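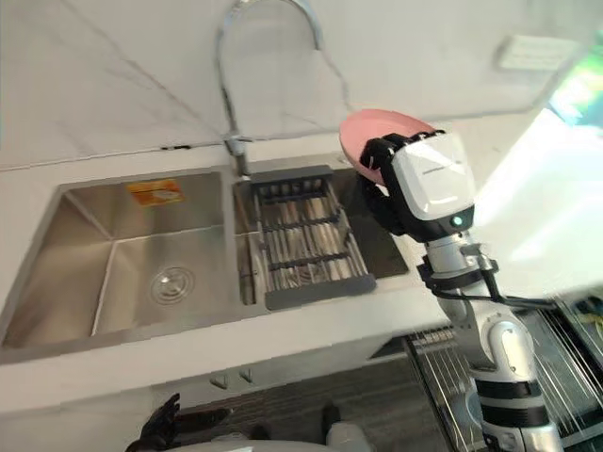
Grip fault on the right hand, and the setting behind it

We lost two plates in April and came close to losing a third. It took me longer than it should have to find out why.

The task is simple enough. The right hand holds a plate upright by the rim over the small basin, then lowers it into the rack. On the bad runs the fingers relaxed a little partway down and the plate slid. The first one broke on the marble. The second went into the big basin and chipped, so I binned it too.

I blamed the fingertips and cleaned them. Then I blamed the cable bundle below the wrist, and re-routed it. Neither changed anything.

Vlasta Kubíček went through the logs with me and spotted it in an evening. The Godinho hand controller drops its holding current when the motor temperature estimate passes 59 degrees. It writes a warning, but our Bernent arm software was filtering warnings out, so the arm kept moving as though the grip was fine.

Changes so far:

Warnings from the hand now stop the arm where it is.
Maximum hold time is 6 seconds, then it sets the plate down.
Anyone at the bench stands back from the sink during a run, and wears shoes — I had been in socks.

We've done more than 3000 grips since without a drop. I still want a proper temperature sensor in the hand, as the estimate drifts. Parts are on order from Sodmont.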